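Progress report to the Ondieki Family Fund
Prepared by Hanne Tikkanen, coordinator, Cladarow Missing Persons Family Support
April 1, 2021

Dear Mairéad,

Thank you for the extra two weeks for this report. I have followed the headings in your letter, except that I put the money before the plans, because the plans depend on it.

Phone line

The family line has been open every evening since September. Gráinne Corrigan takes the calls in the first half of the week and Jhun Dela Peña takes the rest. Most callers are parents or brothers and sisters of a person who has been missing for more than one year. We expected more calls in the first days after a disappearance, but in those days the families are speaking with police and they do not look for us. They find us later, when the phone at home has stopped ringing.

For this reason we changed the training. The first version had a long part about how to make a missing person report, and we have cut it to one page. In its place there is now a part about anniversaries and birthdays, and a part about what to say when a caller asks if they should move to another house. Several parents told Gráinne they are afraid to move, in case the child comes back to the old address. We don't give advice on this. We listen, and we explain how to leave a new address with the police file.

Posters and age-progressed pictures

Your grant paid for 2000 printed posters and we have put up or mailed all except 200, which are in the office in Polcombe. The printing was good but the first colour was too dark and we asked the printer to do it again, at no cost to us. This delayed the mailing to the bus stations by nearly one month.

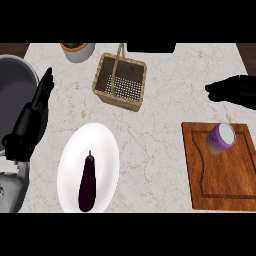
The age-progressed pictures were more difficult. The artist needs photographs of the parents at the same age the missing child would be now, and not every family has these or wishes to look for them. One mother took the whole winter to open the box. We did not push her. Her daughter's new picture is now on the poster, and she has asked for a copy to keep in her kitchen. Two other families have decided to keep only the old school photograph, and I respect this very much.

Website and tip form

Flondico finished the new tip form in the winter. A person can now send a tip without giving a name, and it goes to the police contact and not to our own inbox. I know that you asked for our volunteers to see the tips first. Siobhán Ó Súilleabháin, who advises us on legal matters, was strongly against it and I agree with her. A tip can be cruel, or simply false, and it should not reach a family through us.

The pages for the individual families had 3262 visits in the period of this report. I can't say what this number means for the search. I include it because your form has a line for it.

Money

We have $2208 left from the grant. I would like your permission to move this amount from travel to phone costs. There was almost no travel this year, as the family weekend could not be held in person. We held it by video instead, over two afternoons. Some of the older parents did not enjoy it and one of them left early, but the session where the sisters and brothers talked alone went longer than planned, and they have asked for it again.

Next six months

We will continue the line with the same hours. Jhun would like to start a small group for people who were children themselves when their brother or sister disappeared. Many are now in their thirties and have never spoken about it outside the family. He has written two pages about how it would work and I can send them if you wish.

The family weekend is planned for September, in person if the rules permit it. The hall in Polcombe will hold the date for us without a deposit until the end of June.

Please let me know about the travel money when you can, as the phone bill is due before your next meeting.

With kind regards,
Hanne Tikkanen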